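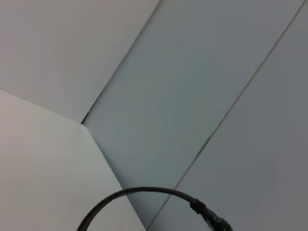
Attachment 1. Grey and white panels, close view

Ticket subject: Ventilation unit goes to low speed every night, error 59
Product: Adomeck ventilation unit with wall controller
Opened by: Saimi Karppinen
Handled by: Mortimer Castellanos
Status: Solved

Saimi Karppinen wrote:

Hello. We have an Adomeck ventilation unit in our house in Skisberg. It was installed by the Peltonen company and it worked well through the winter. From the beginning of April it drops to the lowest speed every night a little after 2 a.m. and the wall controller shows code 59. In the morning I press the reset and it works normally until the next night.

What I have already tried:
- Changed both filters. The old ones were not very dirty.
- Switched the unit off from the main switch for 16 minutes and on again.
- Checked that the week program is empty.
- Cleaned the outside air grille. There were some leaves in it, but the error came also after this.

The manual has codes only up to 50, so I do not know what 59 means. My husband Reijo thinks that the fan motor is ending its life. I would like to be sure before we order a motor.

Mortimer Castellanos wrote:

Hi Saimi, thanks for the clear list. Code 59 was added in a later controller version. It means the controller lost contact with the supply air sensor for more than 3 seconds. A motor fault gives a different code, so please don't order one yet.

Could you send me the software version (Menu, Service, Info) and the supply air temperature at the time of the error? You can find it in the event log on the same menu.

Saimi Karppinen wrote:

The version is 3.16. In the event log the temperature jumps from 17 degrees to 500 and then there is only a line. I suppose 500 is not a real temperature.

One more thing which I remembered today: our water heater goes on at 2 a.m. because of the cheaper night electricity. Can these two have a connection?

Mortimer Castellanos wrote:

They can. 500 is what the controller writes when the sensor circuit is open or disturbed. Do you know if the controller cable runs next to the heater's supply cable? Please set the heater to start at 4 a.m. for one night and see if the error moves with it. Don't open any electrical covers yourself.

Saimi Karppinen wrote:

The error moved. It came at 4:03. I called Peltonen and their electrician Lauri Nurmi visited us. He found that both cables were tied in the same bundle for the whole length of the utility room. He also found one sensor wire which was not tight in its connector. He tightened the wire and moved the controller cable to the other side of the room.

Now we have had five nights without the code, and the heater is back at 2 a.m. The motor is the old one and it runs quietly. Reijo has accepted this.

I have still one small question. Should the event log be emptied, or can the old lines stay there?

Mortimer Castellanos wrote:

Good news. The old lines can stay, they are overwritten when the log is full. I have asked for code 59 to be added to the manual. I'm closing the ticket, but you can reopen it by replying within 16 days.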